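Zatstead Chapel: Building Walk-Through Before the Spring Supper
Checked by Riet Declercq, March, starting at 7 in the morning

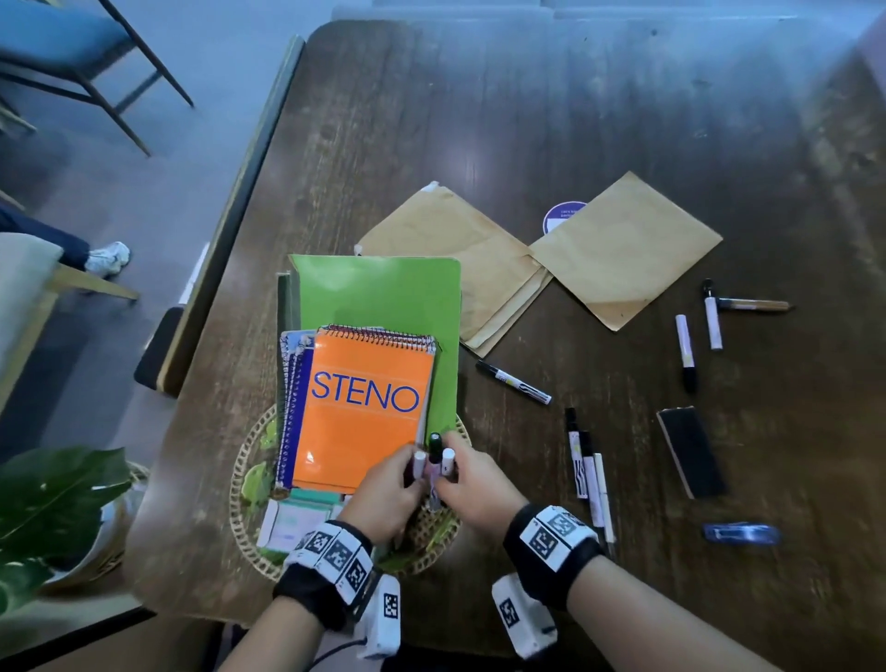
The notice in the entry says the sanctuary holds 200, and I would like to know who worked that out. With the pews as they stand I don't believe it. Last year's sheet has "capacity OK" ticked and no name next to it. I used a pen for this one, and if next year's checker wants color coding, the black-capped marker can be for failures and the white-capped one for whatever got fixed. Comments go beside every item from now on, including the passes.

ENTRY AND STEPS
Handrail, street side: PASS. Firm when leaned on.
Handrail, garden side: FAIL. Bottom bracket moves. It was "to be watched" last year. Watching has not tightened it.
Ramp surface: PASS, with doubts. The grit strips are lifting at one corner and I would not trust them in a frost.
Door closer: FAIL. Slams. Anyone with a walker will get it in the back.

SANCTUARY
Center aisle clear: PASS today. Ask me again when the extra chairs come out.
Exit by the organ: FAIL. Hymnal cart parked across it. I moved the cart, went downstairs, and found it back when I came up.
Exit signs: PASS. Both lit, and both stayed lit on the test button.
Candle stands: PASS. The brass one rocks a little on the uneven board. Keep it off that board.
Balcony rail: NOT CHECKED. I was told it is "the right height." Told by whom, and measured with what? Leave it roped off until there is a number on paper.

KITCHEN
Extinguisher: PASS. Gauge in the green, tag current.
Range hood filter: FAIL. Listed as cleaned. I ran a finger along it and disagree.
Outlets near the sink: PASS. Both trip and reset.
Hot water: PASS, slow to arrive.
Large coffee urn: FAIL. It serves 40 and has a cord patched with tape. The Bustum congregation offered us theirs on loan. Take it.

BASEMENT HALL
Stair lights: PASS, except the bottom one, which flickers. Van Beek quoted for the whole stairwell. I'd like to see a new bulb tried first.
Folding tables: two with bad leg locks. I turned them to face the wall and wrote DO NOT USE on the underside. They will be used unless they leave the building.
Posted limit: also 200. The same figure for a room half the size, so somebody copied a sign. Get the proper number from the fire office in Cikville and put up nothing until it comes in writing.
Back door: PASS. Opens outward with one push.

FIRST AID AND RECORDS
Kit in the office: FAIL. Plenty of safety pins, no gloves, burn gel out of date.
Emergency phone list: FAIL. Two of the numbers I tried were disconnected.
Evacuation drill: the log says one was held in the fall. I was here every week in the fall and remember no drill. Hold one after worship before the supper, and write down how long it took.

RESULT
Supper may go ahead upstairs and in the kitchen once the garden handrail, organ exit, door closer and urn are dealt with. Basement stays closed until I have the occupancy letter in my hand. I will recheck the failed items myself. Please don't tick them for me.

R. Declercq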